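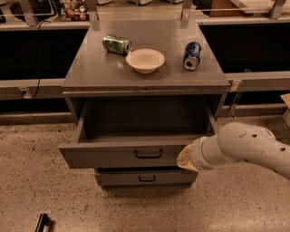

Tisau Lane can recycling - what's changing, and a few grumbles

Quick one this month, I've got the rest of the newsletter to lay out and the printer wants it tonight.

The can bank at the end of Tisau Lane has moved. It's now round the back of the hall next to the bike racks, not by the bus stop. Same bank, same green lid, new spot. The council wanted the pavement back for pushchairs and wheelchairs, fair enough, and the old spot flooded every January anyway. If you've been leaving carrier bags by the bus stop please stop, they get ripped open by foxes and somebody has to pick it all up (me, twice).

Drinks cans, food tins, clean foil - all fine. Crush the drinks cans if you like but you don't have to. Rizal Sinaga rang the sorting depot to ask because we've had arguments over this at three meetings running. They take them crushed or whole. Sideways or lengthways, they don't mind. So that's that settled and can we please talk about something else next time.

Food tins want a rinse. Not a proper wash, just the end of the washing-up water swilled round. Cat food ones especially. In this heat the smell gets into the hall kitchen and the toddler group have complained, quite rightly.

Lids. Push them down inside the tin if they've come right off, then pinch the top so they can't fall out. Loose lids are sharp and the lads emptying the bank have had cuts.

What not to put in - batteries, vapes, paint tins with paint still in, gas canisters from camping stoves, and somebodys frying pan. The frying pan was still there last I looked if you want it back. Gas canisters are the serious one. They can go up in the crusher. Take them to the tip on the Rweyemamu Road, ask at the hut, no charge.

Aerosols OK if completley empty. Don't pierce them.

Foil - scrunch it. If it springs back open it's probably plastic film with a shiny side, so crisp packets and most coffee bags are out. Scrunch it all together into one big ball, the little bits drop through the machinery at the other end. Ours lives on the kitchen windowsill till it's the size of an orange. Takeaway trays are fine once the curry's off.

Now the money. Pruvden, who collect from us, pay the hall by weight, and last year it came to £313. Best we've had. £159 of that went on the new urn, which works, hooray, and doesn't trip the lights like the old one. The rest is sitting in the account towards the back door, which as anyone who's tried to leave by it will know doesn't shut unless you lift it first. The joiner's quote is in and it is more than we've got. Put simply we need more cans.

So - street parties. There are two that I know of this summer, plus the school fete, plus the football on the big screen at the Mava. That's a lot of cans and last summer most went in the general rubbish, I saw it with my own eyes. If you're running something, borrow the hoop bags. There are 20 in the hall cupboard, behind the folding tables, blue drawstring. Sign them out in the book on the hook and bring them back please, we did have more than that to start with. They work best stood right beside an ordinary bin. Put one on its own and it fills up with chip wrappers.

The landlady at the Mava has said yes to a hoop bag in the garden for the match nights. Thank you! Someone needs to walk it over to the bank afterwards, it's not heavy, just noisy. If you live that end and don't mind, tell me and I'll put you on the list. One name on it so far and it's mine.

School have set themselves a target of 1,000 cans before they break up. They've got a chart in the corridor and the juniors are being very fierce about it. If a small person knocks at your door asking for empties, that's what it's for. They should have a grown up with them and a badge. Please don't give them anything with beer left in the bottom, we had a sticky incident with a PE bag.

A couple of people have asked about glass. Still no. There isn't room for a second bank behind the hall without losing the bike racks, and it's a racket when it's emptied. Nearest is the supermarket car park. Same for milk cartons.

Also asked - can you come at night. Rather you didn't. The bedroom windows at number four are right over it now. Before nine in the evening if you can, and drop them in by the handful, don't tip the whole sack at once.

If the bank's full, don't leave bags beside it, take them home and ring the number on the side. They'll usually come out within a few days. Ring me as well if nothing happens.

Hall back door key is still missing by the way. Yellow tag.

Next collection of bulky scrap (bikes, old radiators, that sort of thing) will go up on the noticeboard when I've got a date out of them.

June 21, 2026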